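Section 3. Tray pick trials — running a set

Read Section 2 first if the arm was moved since Saturday. This section covers the Jorkeo tray trials off the flow rack, using the Cono policy. A set is 20 trials. Same start pose every time or the set doesn't count.

Views to check against, fixed camera first, then wrist: 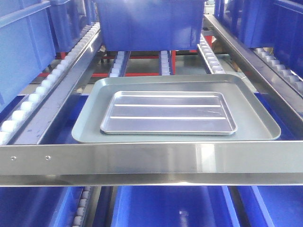
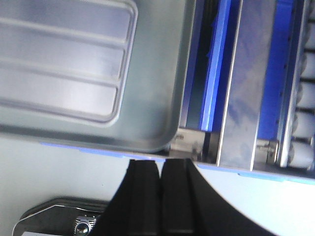 3.1 Before the set

1. Power on controller, then cameras. Not the other way round.
2. Load the Cono checkpoint. Write the checkpoint name in the log, full name, no nicknames.
3. Wipe both lenses. Dry cloth only.
4. Home the arm. Wait for the tone.

CAUTION: Keep hands out of the rack once the arm is enabled. E-stop within reach — always.

3.2 Running a trial

1. Start recording on both views. Check the two clocks agree.
2. Press Run. Dont touch the rack after this.
3. Trial ends on release or at the time limit, whichever comes first.
4. Score it right away: success, partial, fail. Partial = tray lifted but not placed.
5. Reset the tray by hand with the arm disabled. Next trial.

NOTE: Shiny metal gives bad depth readings. The Kocsis baseline uses depth, Cono runs on color only. Don't swap configs in the middle of a set — we lost 6 trials that way in January.

NOTE: 3 fails in a row with the same miss direction usually means calibration, not the policy. Stop, redo Section 2, restart the set from trial 1.

3.3 After the set

1. Disable arm, save log, copy both videos to the Dridska folder.
2. Fill in the score sheet. Leave blanks blank, do not guess form memory.
3. Baseline set goes next, same operator, same lighting.

Scoring disputes: see Section 4.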